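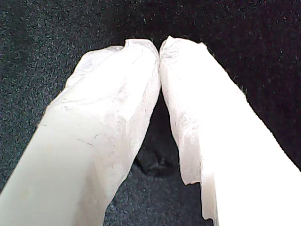 Rhea Galang
Home and repairs writer

How to sort out a junk drawer without buying anything much

Every December the shops fill up with drawer organisers, and every December I get sent a few to try. Most of them are a box with walls in it. The Plikberg set has 32 pieces and a leaflet telling you it will "give you back your mornings". I had it for a month and my mornings were the same.

You can do the job with what you have in an evening. I doubt it will change your life, but you may find the scissors.

1. Empty the drawer onto a towel

All of it, including the grit. Guides that tell you to work "one category at a time" have never met a drawer with soy sauce leaking in the back of it. Wipe the bottom and let it dry.

2. Throw out the obvious things

Dead pens, keys to a flat you left years ago, the manual for a toaster you no longer own. Ignore the advice about holding each item and asking how you feel. Batteries go to a collection point, and tape over the ends of any lithium ones first.

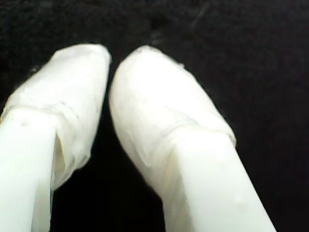 3. Measure before you divide

Take the inside height as well as the width. My editor, Lauri Partanen, bought a Rantala tray that fitted beautifully until he tried to shut the drawer. He still has it, under the bed.

4. Use fewer compartments than you think

Three is plenty for a normal drawer. Make one of them long, for pens, candles and anything else that won't lie down in a square. A shallow tray with fixed walls does this well enough, and so does a cut-down cereal box.
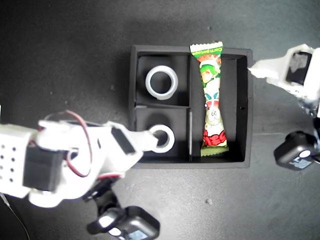 The trouble with lots of small sections is that each one ends up holding a single rubber band, while the things you use every day get dumped on top. Adjustable dividers are sold as the cure. The sprung ones I tried crept along the drawer whenever it was slammed, and I gave up on them after 8 days.

5. Leave it alone for a fortnight

If something keeps landing in the wrong section, move the section. Labels can wait, and I'd skip them altogether.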